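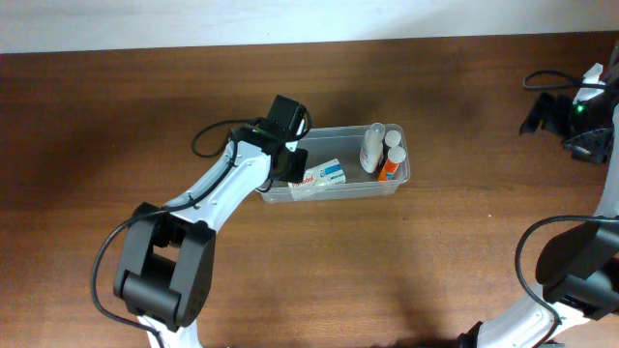 위생용품 정리 및 꾸러미 사업 중간 보고서

받는 곳: Grutton 기금 사업 담당 Nelli Savolainen 님
보내는 곳: Trevemby 생활지원 모임, 작성자 Vilho Nieminen
날짜: 29/05/2025

안녕하십니까. 한국어로 보고서를 쓰는 것은 저에게 두 번째입니다. 첫 번째 보고서에서 표현이 분명하지 않은 곳이 있었다고 들었기 때문에, 이번에는 문장을 짧게 쓰려고 노력했습니다. 이해하기 어려운 부분이 있으면 저에게 알려 주시기 바랍니다.

1. 사업의 현재 상황

저희 모임은 Kallio 지역에서 혼자 사는 어르신과 새로 이사 온 가정에 기본 위생용품을 전달하고 있습니다. 지원금 3000유로는 용품 구입, 투명한 플라스틱 통의 구입, 그리고 운반에 쓰기로 약속했습니다. 지금까지 28가정이 꾸러미를 받았습니다. 목표는 60가정이므로 아직 절반에 도달하지 못했습니다. 이 점은 죄송하게 생각합니다. 늦어진 이유는 3번 항목에 적었습니다.

2. 통에 담는 방식

처음 계획서에는 종이봉투를 쓴다고 적었습니다. 그런데 첫 전달을 한 후에 몇 가정을 방문해 보니, 봉투는 이미 버려졌고 용품은 세면대 위나 서랍 안에 흩어져 있었습니다. 그래서 Iida Juntunen 씨의 제안에 따라 낮고 투명한 직사각형 통으로 바꾸었습니다. 받는 분이 통을 그대로 선반이나 탁자 위에 놓고 계속 사용할 수 있습니다. 뚜껑은 없습니다. 손이 불편한 분들이 뚜껑을 여는 것을 힘들어하셨습니다.

담는 순서는 지금 다음과 같습니다. 납작한 종이 상자는 통의 왼쪽 끝에 눕혀서 놓습니다. 병과 작은 용기는 오른쪽 벽에 붙여서 함께 모읍니다. 가운데 바닥은 비워 둡니다. 처음에는 이 빈 곳이 아깝다고 생각하여 물건을 더 넣으려고 했습니다. 하지만 어르신들은 빈 곳에 본인의 빗이나 안경을 두고 싶어 하셨습니다. 지금은 비워 두는 것을 원칙으로 하고 있습니다.

아직 해결하지 못한 것은 가볍고 키가 큰 병입니다. 바닥이 좁은 병은 혼자 세우면 기울어지기 쉽습니다. 옆에 짧고 넓은 용기를 붙여 놓으면 조금 나아지지만, 계단을 올라갈 때에는 여전히 넘어지는 경우가 있습니다. Ruoxi Shen 씨가 두꺼운 종이로 칸막이를 만들어 시험하고 있습니다. 습기가 있는 욕실에서 종이가 얼마나 견디는지 아직 모릅니다. 결과는 다음 보고서에 쓰겠습니다.

또한 색깔에 대한 의견도 받았습니다. 흰색 용기가 여러 개 있으면 시력이 약한 분은 서로 구별하기 어렵다고 하셨습니다. 한 어르신은 크림을 치약으로 잘못 아셨다고 합니다. 다행히 사용하기 전에 알아차리셨습니다. 그 후로 저희는 가능하면 한 통 안에 색이 분명히 다른 제품을 적어도 하나 넣고, 모든 용기에 큰 글씨의 이름표를 붙이기로 했습니다. 이름표 붙이기는 이제 시작한 단계입니다.

3. 늦어진 이유

두 가지 이유가 있습니다. 첫째, 용품 공급처인 Hemby에서 통의 배송이 예정보다 늦었습니다. 주문한 크기와 다른 통이 와서 한 번 반품도 했습니다. 제가 주문서를 쓸 때 안쪽 크기와 바깥쪽 크기를 혼동한 책임도 있습니다. 둘째, 종이봉투에서 통으로 방식을 바꾸면서 이미 준비한 꾸러미를 다시 풀고 다시 담아야 했습니다. 이 일에 생각보다 시간이 많이 걸렸습니다.

작업 장소도 한 번 바꾸었습니다. 지금은 넓은 나무 탁자가 있는 방에서 작업합니다. 이전 방의 탁자는 작아서 통을 놓으면 물건을 펼쳐 놓을 자리가 없었습니다. 새 방은 탁자가 벽에 붙어 있어서 한쪽에서만 일할 수 있는 것이 단점입니다. 탁자를 방 가운데로 옮겨도 되는지 건물 측에 문의했고 답을 기다리고 있습니다.

4. 예산

지원금 가운데 약 35퍼센트가 남아 있습니다. 남은 금액으로 나머지 가정의 용품을 모두 구입하기는 빠듯합니다. 통은 이미 필요한 수만큼 주문했으므로 앞으로 큰 비용은 용품과 운반뿐입니다. Elli Seppälä 씨가 영수증을 정리하고 있으며, 지출표는 이 보고서와 별도로 보내 드리겠습니다. 반품한 통의 환불금은 아직 들어오지 않아서 지출표에 포함하지 않았습니다.

여기에서 한 가지 허락을 구하고 싶습니다. 계획서에는 모든 꾸러미에 같은 물건을 넣는다고 되어 있습니다. 그러나 치약을 쓰지 않고 의치 세정제가 필요한 분도 계시고, 아이가 있는 가정은 순한 세정 제품을 원하십니다. 기본 구성은 그대로 두고 물건 하나만 가정에 따라 바꾸어도 괜찮은지 알고 싶습니다. 가정마다 쓰는 금액은 늘리지 않겠습니다.

5. 받은 분들의 반응

전체적으로 반응은 좋습니다. 통이 투명해서 무엇이 떨어졌는지 바로 보인다는 말씀을 가장 많이 들었습니다. 반대로, 손님이 올 때 안이 다 보이는 것이 싫다는 분도 두 분 계셨습니다. 그분들께는 불투명한 통을 구할 수 있는지 알아보겠다고 말씀드렸습니다. 통이 세면대 옆에 놓기에는 조금 길다는 의견도 있었습니다. 이미 주문한 통이 있으므로 이번 사업에서는 크기를 바꾸기 어렵습니다.

6. 앞으로 할 일

칸막이 시험을 마치고, 사용할지 사용하지 않을지 결정합니다.
이름표를 모든 용기에 붙입니다. 이미 전달한 가정에는 방문하여 붙여 드립니다.
남은 가정의 명단을 지역 복지 담당자와 다시 확인합니다. 이사하신 분이 있다고 들었습니다.
불투명한 통의 가격을 알아봅니다.

물건 하나를 바꾸는 것에 대한 답을 먼저 주시면 다음 구입을 바로 진행할 수 있습니다. 방문을 원하시면 작업하는 방을 보여 드리겠습니다. 그 경우에는 Iida Juntunen 씨에게 미리 연락해 주십시오.

감사합니다.

Vilho Nieminen 드림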